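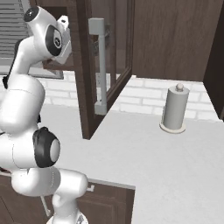
Armario abierto, vista interior. Render: Sanon.

Bisagras de cazoleta: ajuste y mantenimiento

El boletín de Momlow dedica la entrega de agosto a los herrajes de armario alto. La mayoría de las puertas descolgadas que llegan al taller de Doltthorpe no necesitan bisagra nueva. Basta con corregir los tornillos de regulación.

El tornillo frontal desplaza la puerta en lateral. El posterior regula la profundidad y fija la separación entre hoja y costado, que en la serie Kaimal debe quedar en 2 mm. La altura se corrige en la placa de montaje: se aflojan los tornillos, se desliza la hoja y se aprieta de nuevo. Conviene empezar por la bisagra superior.

Las puertas de más de 86 cm llevan 3 bisagras. Con dos, el peso recae en la superior y el taladro de la cazoleta acaba cediendo. Si el tornillo gira en vacío, se rellena el agujero con espiga encolada y se vuelve a taladrar al día siguiente.

El juego de repuesto Kaimal figura en catálogo con la referencia 2655. Pedidos hasta el jueves.

Comentarios (3)

tornillo_flojo: ¿La espiga sirve también en aglomerado?

Momlow: Sí, con cola blanca y sin forzar la entrada.

mjr: Ajustada la de la despensa. La placa estaba montada al revés.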